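Chapter 5
What a Standard Can and Cannot Promise

Most books on robot safety begin with a list of standards. The reader is told which document covers the arm, which covers the cell around it, and which covers the person who walks in with a sandwich. We have put our own list at the back, in Appendix C. Readers who want it can go there now, and some of them will be happier for it.

This chapter starts with a complaint. A good deal of what is called compliance in our field consists of one person filling in a form and another person filing it. Gerrit Groen, who spent much of his working life inspecting packing lines, kept a binder from a single job at the Rostano bottling works. It held 189 signed sheets. He could find the guard heights, the stopping times and the names of the people who had been trained to reset the light curtain. What he could not find was any sign that the signatories had watched the line run for a full shift. The line had passed every check put to it, and the operators were still reaching round the guard to free stuck caps.

Groen's binder dates from 1998, and it would be pleasant to treat it as history. The machines of that time did one thing in one place, and the rules were written to suit them: keep people out, and prove that you have kept them out. Modern work is harder to fence. Many robots now learn their movements from recordings of people, so a good part of what the machine will later do is settled long before any machine is switched on, often at an ordinary table by someone in a pair of gloves. 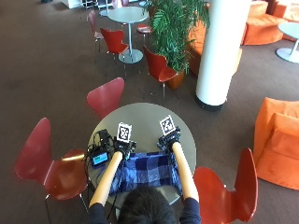

Figure 5.1 Recording hand movements with sensor gloves. Each glove carries a square marker card, and the task cloth lies between the hands.

Which rules apply to work of this kind? Ask three safety managers and you may get a shrug, a workplace screen-and-desk checklist, and a privacy notice. Each has some sense in it. Cables that run over the side of a table are a trip hazard, whatever they are connected to. Gloves get passed from one wearer to the next and need cleaning. The wearer ought to know what is stored and for how long. But none of the three touches the question that matters to whoever buys the finished robot – is the recording any good, and how would anyone know?

Bart Jacobs and Marcelino Aranda ran into this at Declercq, where they were asked to draw up a house rule for recorded tasks. Their first draft said that every session should be "carried out in a suitable environment by a competent person". It was approved within the hour. Aranda then asked the approvers to write down what they took "suitable" to mean, and got back answers about lighting, noise, floor space and insurance. The second draft took until December. It was longer and far less popular, and it asked for things that could be checked: when the glove had last been calibrated, how far a marker could shift on its mount before a take was thrown out, and who had the right to throw it out.

We will come back to that last item several times. A rule that names a fault but gives no one the power to stop the work is of little use on a busy afternoon. Fedir Kostiuk's study of the Flollholm trials, taken up in Section 5.3, looks at 2046 recorded takes and finds nearly 5 per cent marked as doubtful by the people who made them. All the doubtful takes were kept. The procedure had a box for doubt and no step that followed from ticking it.

None of this is an argument against standards. The authors have sat through enough drafting meetings to respect the people who stay to the end. It is an argument for reading them with a pencil in hand and asking of each clause what would look different on the floor if it were struck out. Where the answer is "nothing", the clause may still please an insurer, but it should not be counted as protection.

Section 5.1 deals with the words "shall", "should" and "may", and with the trouble caused when a supplier mixes them up. Section 5.2 follows the Vurel gripper through two risk assessments, done a year apart, that reached opposite results from the same drawings. The exercises at the end of the chapter call for a real written procedure, preferably one from your own workplace that you have been told is beyond criticism.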